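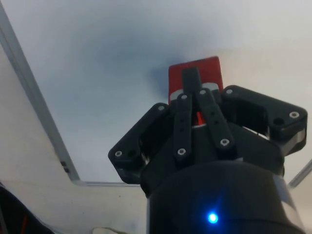

Ojārs Sproģis asked whether a board laid flat needs fastening at all, given that its own weight ought to hold it on cloth. He would leave the clips in the drawer and mark the position of the corners with tape instead.

Tudari > Workroom > Table layouts > Flat board and ring

Search the workroom pages Go

Flat board and ring, November layout

The gallery covers the flat-board table at Tudari in its present form. The parts are few: a table, a cloth, a framed whiteboard, a ring drawn on the board in black, and a red block to be placed in the ring. The notes are for anyone laying the table again from an empty room. An earlier version, set out by Priit Butkienė for the Raudsepp room, used a bare table top and a paper sheet. It was dropped when the sheet began to curl at the corners.

On the point about fastening: weight alone is enough as long as the board is only touched from above. A sideways push moves it, and the cloth goes with it. Tape on cloth was tried for one Sunday and left a residue that did not wash out.

Red block

The block is kept the same from one session to the next. A strong plain colour is preferred on a white board, and red stays distinct under both the ceiling lights and daylight from the side. Glossy blocks were rejected. They pick up reflections from the board and the edges become hard to judge.

Before use, wipe the block with a dry cloth and check the corners. A rounded corner will let the block settle at a slight angle. Store it in the lidded tin on the Keveo shelf, not loose with the pens, where it collects ink.

Table, board and ring

The order of work is cloth first, then board, then ring. Pull the cloth over the front edge of the table until it hangs evenly, and smooth it from the middle outwards under the place where the board will go. Creases beyond the board do no harm. A crease beneath it will make the board rock, and rocking is easily mistaken for a bent frame. Surplus cloth should be pushed well to one side, where it cannot creep back over the working surface.

Set the board at the angle that suits the side you are working from. It need not be square to the table. Once the angle is settled, it should be kept for the whole session.

Whiteboard on the cloth, with the red cube standing on it, the empty ring on the right half and two silver binder clips on the near edge.

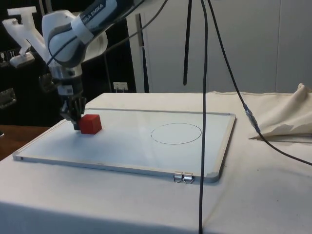
Clips go on after the angle has been settled. Fold the handles outwards so that they lie low, and keep both clips on the same side of the board. Spreading them along different sides was tested and made the board slower to lift off at the end, with no gain in steadiness.

The ring is drawn freehand with a fine black pen. A template gives a neater line, but the small unevenness of a freehand ring has caused no trouble, and it can be redrawn in a few seconds. For the present layout the width is 10 cm. A ring of 21 cm was used at first and proved too forgiving: nearly any placement counted as inside. Whichever width is chosen, write it in the log along with the pen used.

A placement counts when the whole base of the block is within the line. A block resting on the line is logged as outside. Between placements the block goes back to the clear half of the board, standing on a face, at whatever distance the log sheet gives for that run.

Cleaning

Dry wipe only during a session. Liquid cleaner leaves a film, and a block slides further on it than on the dry surface. Faint smudges can stay until the end of the day. When the ring itself begins to break up from wiping, rub it out fully and draw it again. Patching the gaps produces a thick line, and the inside edge then becomes a matter of opinion.

Cloth

The cloth is 2,000 mm on its long side, which is enough for a drop at the front with a fold to spare. Plain off-white was chosen over the Nultano grey, against which the silver edge of the board was difficult to see. Wash at a low temperature and hang it flat. Ironing is optional apart from the area under the board.

Log sheets for this layout start at 1,501 and are in the green folder by the door.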